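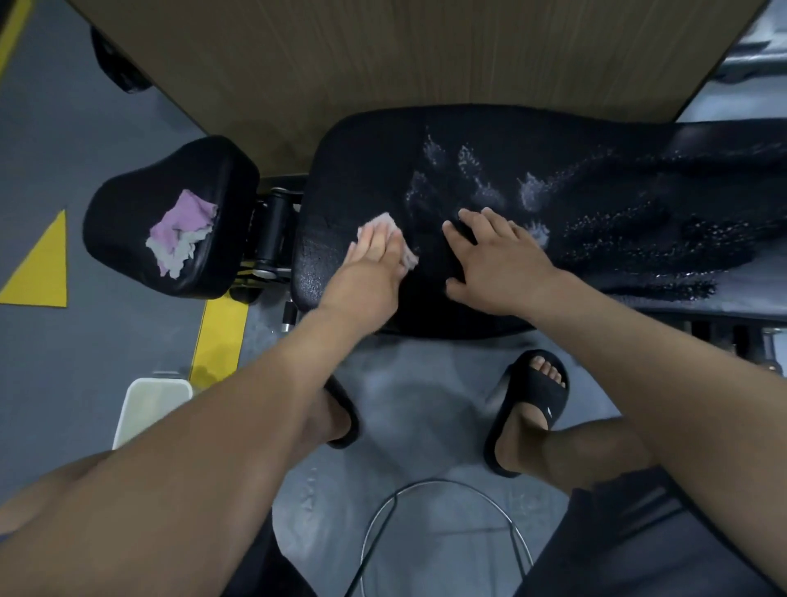 4. Task and attention in the Bokance performances

The task sequences come late in the play, after the letter and before the long quiet at the table. No dialog in either. The director's notes call them "work passages" and we keep the term. What we mean by work here is plain: a job with a surface, a tool and an end point, done at the speed it takes. Wiping down a padded weight bench is the kind of thing — one hand pressing a small crumpled cloth, the other flat on the pad with the fingers spread, cleaning liquid splashed over the black vinyl (Figure 3). Both hands are busy, and they aren't doing the same thing. This matters for the coding below, where a passage was marked "divided" if the two hands had different jobs and "joined" if they shared one. Kneading is joined. Peeling is divided. Sweeping we argued over and finally put with joined.

Figure 3. Divided hand action on a flat surface: cloth hand and flat hand.

4.1 Material

Two productions of the same text. Javirero ran in the studio at Stondurdale with a student cast; the Yagi company played it in a proper house with a raked floor and a good deal more light. Same script, same order of scenes, different running times. The Yagi version is slower almost everywhere except the work passages, which are a little quicker. We did not expect that and have no good account of it. Katayama, who directed the student version, thinks her cast were afraid of looking fake and so did the job too thoroughly. Possible. Her actors had been told in rehearsal to finish the task even if the cue came early, and the prompt book shows the lighting operator waiting for them more than once.

Response cards were left on seats at both houses and collected at the door. Audience members wrote one thing they remembered watching, in any words, and could add where they were sitting. Total returned 2,276. Of these 314 were set aside as blank, unreadable or plainly about another show. No names taken. Cards from the schools matinees were kept in the main set, though they are shorter and a lot of them say "the ending" with nothing else.

4.2 Coding

Each card was read first for whether it named a person, an object, a line or an action. Many name more than one, in which case the first thing written was taken as primary. Crude, but any rule about emphasis would have needed us to guess at underlining and capital letters. Honda did the first pass, Katayama the second, without sight of each other's sheets. Disagreements were settled in talk. Most were about lines that describe an action ("when she says she has washed it"), which could go under either heading. We put them under line. An earlier draft of this section had them under action and the difference is visible in the tables, so readers comparing with the July workshop handout should use the present version.

Katayama coding responses to her own production is an obvious weakness. She saw the cards without the house marked on them, but some writers mention the steps or the red door and then of course she knew. Noted here and returned to in Section 6.

4.3 What was remembered

Actions beat lines in both houses. No surprise given how little is said in the last part. More useful is which actions. The exits, the fall and the slap come up as one would expect, and so do the work passages, but they are remembered in a different way. Cards about the slap name the people: he hit her, the brother hit her. Cards about the work passages tend to drop the person altogether. "The folding." "All that cleaning." "Hands." The actor goes missing from the sentence while the job stays in it.

Divided passages are named more often than joined ones at Stondurdale and about as often in the Yagi house. Seating may be behind it. The studio puts the front row very near the table, level with it, and the small second hand — the one that steadies, holds back, keeps the thing from sliding — can be seen from there. From a raked house you get the shape of the whole job and loose the steadying hand. Some cards from the front of the studio mention it directly: "her other hand the whole time." We found no card like that from the back of either house.

Whether the task was finished is the other thing. In the Yagi staging the lights go on cue, done or not. Cards from those nights include complaints, a few of them cross, that the washing up was left. Writers do not say they wanted to see it finished, they say it was not finished. A fact about the kitchen, as if somebody would have to go back and see to it.

4.4 Limits of the cards

A card is written on the way out, on a knee or against a wall, with coats going on. It favors the last thing seen. The work passages are late in the play and gain from this, and the slap is earlier and loses. We tried weighting by scene position and did not trust the result, so it has been left out. A reordering of the scenes would settle it, but the writer's estate would have to agree and has not been asked.

We also have nothing on people who left no card. Over half the seats at the Yagi matinees, going by the front of house sheets, and school groups get moved out fast. Teh student cast's friends and families are surely over-represented on opening night at Stondurdale. Removing that night changes the totals for persons named, as you'd think, and hardly touches actions.

Section 5 takes up the rehearsal notebooks, where the question is when in the process a job stops being mimed and gets a real cloth, real water, a real sink.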